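Numau Residents' Forum
Board: Building Services and Shared Facilities
Thread: Proposed changes to the laundry room booking rules
Replies: 11

G_Potgieter (Board Moderator)
Posted Sunday, 09:10

Members are invited to comment on the proposed changes to the booking rules for the shared laundry rooms at Bronden House and Hondar House. The draft was placed in both entrance halls at the start of November and may also be obtained from the management office.

The principal changes are as follows.

Bookings would be limited to 4 per flat in any month. At present there is no limit.

A booking not taken up within twenty minutes of its start time would lapse, and the machines would become free to any resident.

Articles left in a machine after the end of a booking could be removed by the next user and placed on the shelf.

Drying lines would be booked together with the machines and would no longer be reserved on a separate sheet.

Comments should be confined to the draft. Complaints regarding individual neighbours should be sent to the office in writing and will be removed if posted here.

Gert Potgieter
Moderator

T_Mthembu_Hondar
Posted Sunday, 10:42

I write in support of the draft, with one reservation.

The lapse rule is overdue. On several occasions this autumn I have found both machines idle while the sheet showed them as taken for the whole morning. Residents who work shifts have very few hours in which they can wash, and it is unreasonable that those hours should be lost in this way.

My reservation concerns the limit on bookings. A household of five cannot be served by the same allowance as a person living alone. I would ask that the figure be set by the number of persons registered at the flat.

Thulani Mthembu

Vusumuzi J
Posted Sunday, 11:15

I am unable to agree with the previous contributor on the matter of the lapse rule. Twenty minutes is too short. The lift at Bronden House was out of service for a good part of last month, and those of us on the upper floors carried our washing down the stairs. A resident with a young child or a bad knee may well be late through no fault of their own.

I propose forty minutes.

I also object to the provision allowing other residents to handle one's clothing. There are garments that one does not wish to have placed on an open shelf.

V. Joubert

A.Dizon
Posted Sunday, 12:03

With respect to Mr Joubert, a booking lasts two hours. If forty minutes must pass before it lapses, the remaining time does not allow for a full wash at sixty degrees followed by a spin. The machine would be free in name only.

On the handling of clothing, I would point out that the present practice is worse. At present articles are taken out and left on top of the machine, or on the floor. The draft at least names a place for them.

Amado Dizon

Vusumuzi J
Posted Sunday, 12:31

Thirty minutes, then. I maintain my objection to the shelf. A lidded box would meet the purpose.

T_Molefe
Posted Sunday, 14:20

May I raise a matter which the draft does not address, namely the washing of dyed articles?

Two weeks ago I washed a set of white pillowcases at Hondar House and they came out a uniform pink. The previous user had evidently washed something red and had not run a rinse afterwards. I make no accusation and do not know who it was. The pillowcases cannot be recovered. I have tried two products and a long soak.

I should like to see a line added to the rules requiring an empty rinse after any new, dyed or strongly coloured article. A rinse takes a quarter of an hour and could be done within the booking.

Thabiso Molefe

A.Dizon
Posted Sunday, 14:48

I am sorry to learn of the pillowcases. I doubt, however, that such a rule could be enforced. Who is to judge what is strongly coloured? Extra rinses also cost money, and the water charge is divided among all flats.

T_Molefe
Posted Sunday, 15:05

The charge for one rinse is small beside the price of bed linen. A great many of the other rules cannot be enforced either, and we nevertheless write them down. The instruction to clean the filter has been on the wall for years.

T_Mthembu_Hondar
Posted Sunday, 15:37

I support Mr Molefe. I would add that the filter at Hondar House has plainly not been cleaned for some time, judging by the smell, and that the left-hand machine now stops before the final spin unless the load is a light one. I reported this to the office under reference 639 and have had no reply.

If residents are to be held to a stricter timetable, the machines must finish their cycle within it. I would ask the moderator to find out when Abdel Rahman Appliance Services is next due to attend.

G_Potgieter (Board Moderator)
Posted Sunday, 16:30

I have noted the points raised and offer the following replies.

Reference 639 was received and passed to Abdel Rahman Appliance Services. Their engineer is waiting for a pump. I am told that it has been ordered, though I have no delivery date. Until it is fitted, residents at Hondar House are advised to keep loads in the left-hand machine small.

The suggestion that the allowance should follow the size of the household will be put to the management office. I can see merit in it, though it would require the register of occupants to be brought up to date, and several flats have not returned their forms.

On the lapse period, opinion is divided between twenty and thirty minutes. Further views are welcome.

A lidded box can be bought from the existing budget. The laundry account stands at 3,000 after the last water bill, and the pump must also be paid from that sum.

On dyed articles, I propose the following wording: "Residents washing new or dyed articles are asked to run an empty rinse before the end of their booking." It is a request and carries no penalty.

Gert Potgieter

Vusumuzi J
Posted Sunday, 17:12

The box is acceptable. I should prefer "are required" to "are asked" in the rinse wording. My own shirts have suffered in the same manner, and a request will be read by those who already take care and by no one else.

I remain at thirty minutes.

T_Molefe
Posted Sunday, 18:55

I accept the moderator's wording as a first step and would ask that it be looked at again in the spring. It should be displayed at eye level beside the machines, in larger type than the present notice.

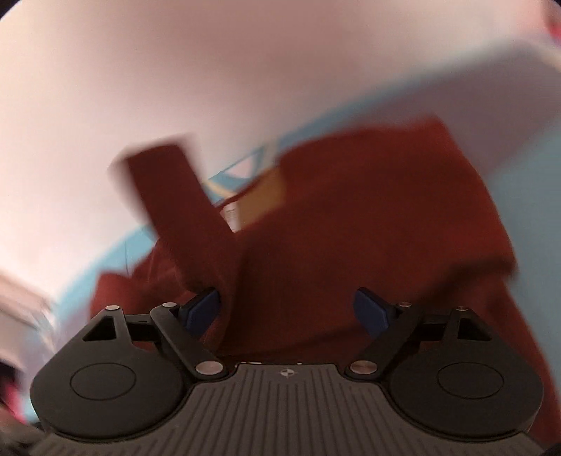 Attachment 1 (T_Molefe): Rust-red cloth.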